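Notebook, Gadent booth, two-arm bench
8/26/26

Long one today, so I'm writing it up while I still remember which bits annoyed me.

The plan was to keep going on the table tennis set for Pestow: paddles and soft bags, both arms, me driving. I wanted 20 clean runs before stopping and I got 14. I'll take it, the bags are miserable. A soft bag never sits the same way twice, and what felt like an easy pull on one run turns into both grippers tugging at a fold of fabric on the next.

Before anything else I went over the cross marks on the board, the yellow-orange ones. The faint one over by the wall needs redrawing, I could barely find it in the wrist view. I only use them as rough starting spots anyway, and then I nudge things off the mark by hand so the model doesn't learn that paddles live on crosses.

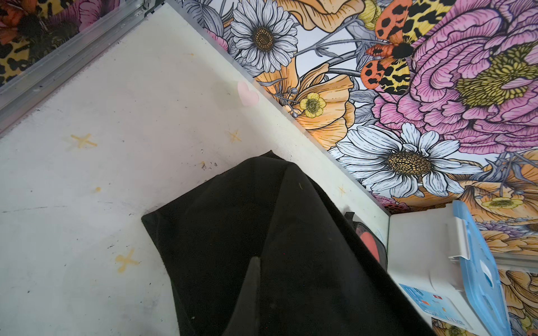 The other thing I keep going back and forth on is wrist angle. If I come in steep I can see the fingers but I lose whatever is behind the gripper. If I come in flat I get the wall and half the flowers on it, and the thing I'm after slides out of view at the worst moment. For now I'm mixing both and writing the approach in the run notes (S for steep, F for flat). Please do the same if you take a shift, it makes sorting so much easier later!

Two-arm stuff went better once I slowed down. Left arm holds the bag, right arm works on the paddle. When I tried to be clever and move both at once I got jerky little corrections all over the recording, and I don't want Poder learning my nerves. So: left arm settles, short pause, then right arm goes.
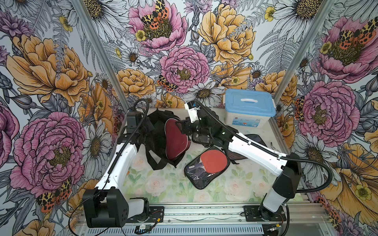

Left arm down in the bag, right gripper next to the dark red paddle. The orange-red one is in its case in front.

I threw out 6 runs altogether. Most of those were me dropping the handle and then fishing for it for ages. I did keep 2 where I dropped it and picked it straight back up, and tagged them as recoveries — Mofokeng's loader has a field for that now, so they won't get mixed in with the clean ones unless you ask for them.

Clutter next. The deli chemistry kit box stays at the back, but I'd like it to move between runs. If it's parked in the same corner for the whole set we may end up with a policy that steers by the box. Same goes for the pouches up front. The see-through dark one worries me a bit, shiny plastic looks different from every angle and I have no idea yet what the model makes of it. I'd still sooner have it in the data than get surprised by it in September.

Also, board needs a wipe. Or maybe it doesn't? The smudges and stains are in every run so far, and if I clean it halfway through we get two different tables in one set. I'm leaving it dirty until the paddle set is finished and then we can start the next one fresh.
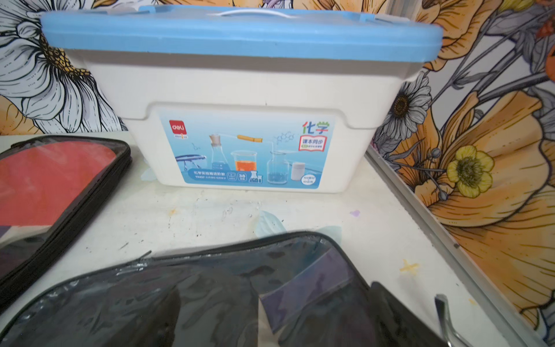 Next session

Redraw the faint cross, same color if I can find the pen.

Finish the paddle set, mostly flat approaches, I'm short on those.

Move the box every few runs and write down that it moved (I forgot twice today).

Tidy the cables along the front rail. They haven't snagged yet but I keep glancing down at them, and that shows up as hesitation in my driving.

Ask the Poder folks if they want the pauses trimmed or left in. I'd leave them in for now.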